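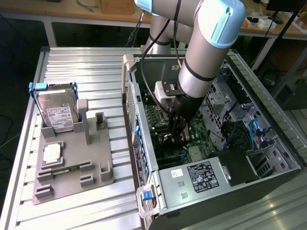 Jornada de puertas abiertas en el Centro Fulamance
Galería de la visita al laboratorio de desmontaje automatizado

El Centro Fulamance abrió el 9 de agosto de 2023 las puertas de su laboratorio de desmontaje automatizado a representantes de talleres de reparación, centros de formación profesional y entidades de gestión de residuos electrónicos. La jornada se enmarca en las actividades de difusión del proyecto Plultau, dedicado a la recuperación de componentes de ordenadores de sobremesa mediante brazos robóticos, y contó con la colaboración de la empresa Trestance, responsable del suministro de los equipos retirados de servicio.

Asistieron 21 personas, repartidas en dos turnos. Cada turno comenzó con una presentación en la sala Urbańczyk y continuó con el recorrido por el laboratorio y la demostración en la célula de trabajo. Se reproducen a continuación los textos de la galería, ordenados según el desarrollo de la visita.

RECEPCIÓN Y PRESENTACIÓN

Acreditación de los asistentes en el vestíbulo de la planta baja. Se entregó a cada visitante un plano del recorrido y las normas de acceso al laboratorio.

Sala Urbańczyk. La dirección del centro expuso los objetivos del proyecto Plultau y el calendario de trabajo, cuya segunda fase se inició en febrero.

Presentación de Trestance. La empresa describió el procedimiento de recogida, el borrado certificado de los datos y la entrega de las torres al laboratorio. Hasta la fecha de la jornada se habían registrado 1.399 equipos en el inventario del proyecto.

PREPARACIÓN DE LOS EQUIPOS

Zona de entrada de material. El personal técnico comprueba que los equipos estén desconectados de la red, anota el modelo y separa los que presentan daños en el chasis.

Apertura de la torre. La retirada del panel lateral se realiza todavía de forma manual. El equipo de investigación tiene previsto abordar esta operación en una fase posterior, dada la diversidad de cierres existente.

Colocación sobre la mesa de trabajo. La torre se dispone tumbada, con el interior a la vista y la placa base accesible desde arriba. La mesa, de perfiles de aluminio, permite modificar la posición de los elementos auxiliares entre un ensayo y otro.

DEMOSTRACIÓN EN LA CÉLULA DE TRABAJO

El brazo robótico accede al interior de la torre en sentido vertical. La pinza debe alcanzar la placa base sin tocar la fuente de alimentación ni el armazón de las unidades de disco, lo que limita de manera considerable las trayectorias posibles.

Aproximación a la placa base. El personal del laboratorio explicó la diferencia entre los movimientos de desplazamiento, que se ejecutan a mayor velocidad, y el tramo final, en el que la pinza avanza con lentitud.

Bandeja de piezas. Situada junto a la torre y fabricada en el propio centro mediante impresión 3D, dispone de alojamientos para el disco duro, el procesador y los módulos de memoria. La geometría de los soportes se ha revisado en varias ocasiones a partir de los ensayos.

Módulos de memoria. Varios asistentes se interesaron por la liberación de las pestañas de la ranura. El equipo indicó que se trata de una de las operaciones más delicadas del ciclo y que su ejecución se sigue ensayando con placas de distintos fabricantes.

Disco duro. El proyecto contempla la extracción de la unidad junto con su soporte cuando este dispone de lengüetas de sujeción. Las unidades fijadas con tornillos se derivan al puesto manual.

Cableado interno. Los cables de datos y de alimentación constituyen, según se expuso, la principal dificultad para la automatización completa del desmontaje: cambian de posición de un equipo a otro y pueden interponerse en el recorrido de la pinza.

Seguimiento de la demostración. Los asistentes permanecieron detrás de la línea de seguridad. Cada turno presenció una sesión completa, con un tiempo reservado para preguntas mientras se preparaba el equipo siguiente.

CLASIFICACIÓN Y DESTINO DE LOS COMPONENTES

Puesto de verificación. Las piezas recuperadas se someten a una inspección visual y a una prueba de funcionamiento antes de recibir el código de inventario.

Almacén. Los componentes aptos se conservan en cajas antiestáticas a disposición de los centros colaboradores. Los no aptos se entregan a un gestor autorizado, separados por tipo de material.

Mesa de formación. El centro presentó los materiales didácticos elaborados para ciclos formativos de electrónica e informática, compuestos por 10 fichas prácticas y una guía para el profesorado.

COLOQUIO Y CLAUSURA

Coloquio en la sala Urbańczyk. El intercambio se centró en el coste de la célula, los plazos para su posible instalación en plantas de tratamiento y la cualificación requerida al personal encargado de su manejo.

Propuestas de colaboración. Nueve de las entidades representadas manifestaron su interés en aportar equipos para los próximos ensayos. El centro se pondrá en contacto con cada una de ellas para concretar las condiciones de entrega.

Despedida de los participantes. La dirección agradeció la asistencia y la participación de Trestance en la organización de la jornada.

INFORMACIÓN PARA VISITAS

El laboratorio admite visitas de grupos previa solicitud por escrito a la secretaría del Centro Fulamance. La solicitud deberá indicar el nombre de la entidad, el número de asistentes y el motivo de la visita. Para acceder a la zona de demostración es obligatorio el uso de calzado cerrado.

Los textos y fotografías de esta galería pueden reproducirse con fines informativos y docentes, siempre que se cite como fuente al Centro Fulamance y al proyecto Plultau.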